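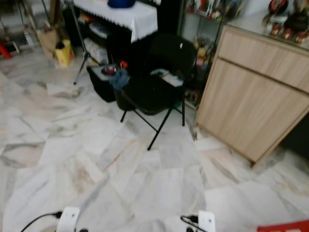 Two hands for the housework: our month with the Starkel kit

If you have been reading this newsletter for a while, you know how many home robot kits have come through the door and gone straight back in the box. So it's a pleasure to write about one we kept asking to hold on to! The Starkel is a two-gripper kit for people who want to teach a robot chores in real rooms, and Malou Briem and I had it through most of January.

The idea is simple. You get a pair of white grippers, a head camera, the cables and the software, and you spend your time doing ordinary jobs with them: picking a cloth up off a seat, moving a small dish from one place to another, opening a drawer and closing it again. Each go is saved as a clip, and the software sorts the clips by task so you can train on them later. We had the first one recorded 39 minutes after cutting the tape on the carton (and part of that was me hunting for scissors).

What won me over is how well it copes with a lived-in room. So many kits are shown off on a bare white table, and then you try them near a folding chair with skinny black legs and everything falls apart. Malou wanted to go the other way from day one, so we worked with furniture in the way, cloths in odd places and a shelf of figurines close enough to make me nervous. Marble floor tile was the part I expected to go wrong. Our last review kit kept losing track of the ground on anything with a pattern, but the Starkel held steady over gray veins and grout lines and hardly ever asked us to start over.

Soft things are where it shines. The grip pressure is set with one slider, and at the low end it will take hold of a thin cloth by the corner without bunching up the rest. I must have done that one task 90 times and I was still enjoying it, which tells you something about me, I suppose. Small flat items are harder. Paper lying flush on a seat took us a lot of tries, and Malou got better results by sliding it to the edge first.

Now the grumbles. The cables loop out from the side of each gripper and they are stiff, so you learn to keep your elbows out, and on a long session you feel it in your wrists. The manual is thin on calibration. Hadi Awwad at Starkel walked us through it on a call and was very patient, and he tells us a longer chapter is being written. I'd also love a way to rename a task after recording, as we now have an entire folder called "chiar."

Storage is generous. The kit holds 1,000 clips before you need to move anything off it, and copying them to a laptop was quick. Rami Zein, who looks after our test machines, trained a small model on our cloth clips and got it to pick up the cloth in 95 out of 100 tries. He has asked for the kit back on his desk twice since.

Would I use it again? Gladly, and I'd start with the cloth. If you'd like a turn with it yourself, Widad Azar is bringing the kit to the Estthorpe meetup on Thursday. Bring a drawer or a dish or whatever your own robot keeps dropping, and come early, as there is only the one set.

Hedvig Kristiansen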